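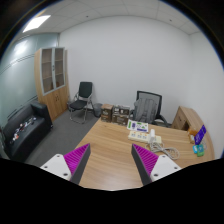 Fig. 6. Tool camera view over a desk, fingers open. Cable to the right, power strip behind.

6. Recording demos with the hand-held gripper

Read section 3 first if you haven't calibrated the fingers. Bad calibration = bad demos, no fixing it later.

Before you start

Charge the handle. Wipe the lens. Check both finger pads for grit and check that the base screws are snug, not cranked down. The purple ribbed pads are the soft set. If yours are worn flat, swap them as a pair, never just one.

Pick a room like the one the arm will work in. Normal furniture is fine, leave it where it is. Fig. 6 is a good starting view: bare desk between the fingers, both tips showing, the coiled cable in sight before you reach for it. The dark area along the bottom is the mask, it's supposed to be there.

Steps

1. Switch on the handle. Wait for the solid light.
2. Open the Virnon recorder on the laptop. New session. Type the task name the same way every time – "coil cable" and "cable coil" get filed as two tasks.
3. Map the room. Walk slowly, tool at chest height, out and back to the desk. Look at corners, doors, furniture edges. Plain white wall gives the tracker nothing to hold on to.
4. Hold the tool over the work, fingers open. Both tips must be in view.
5. Squeeze and release the trigger once to zero it.
6. Press record. Hold still until the beep.
7. Do the task. One hand only, the one with the tool. Slower than you would normaly, no stopping to think halfway.
8. Open the fingers, back off, hold still, press stop.
9. Keep or discard right then. Don't leave it for later.

Repeat from step 4. Move the object a little between takes, turn it, start from the other side. Seven good takes is the minimum before you upload, more is better.

CAUTION: Unplug any power strip you plan to grip, drag or push. Never put finger tips near open sockets, in a demo or when the arm plays it back.

CAUTION: Loops of cable can snag behind the side plates. If it catches, stop and free it by hand. Don't yank, the finger base will crack before the cable does.

Note: glass walls and shiny desktops throw off tracking. If the path on the laptop jumps, change your angle and re-map. Ceiling lights stay on the whole session.

Note: other stuff on the desk (cards, papers, whatever) can stay. Just don't knock it around unless that's teh task.

If something goes wrong

Error 521 – tracking lost. Discard the take, go back to step 3.
No beep – handle and laptop not paired. Restart the handle first, then the recorder.
Width reads above zero with fingers closed – redo step 5. Still off, see section 3.

Loading takes onto a Kirley arm is in section 7. Keep the stop button in reach the first time you run it.

Revised July 21, 2024, U. Navarrete. Pad part numbers still to be added, ask Nahuel Domínguez.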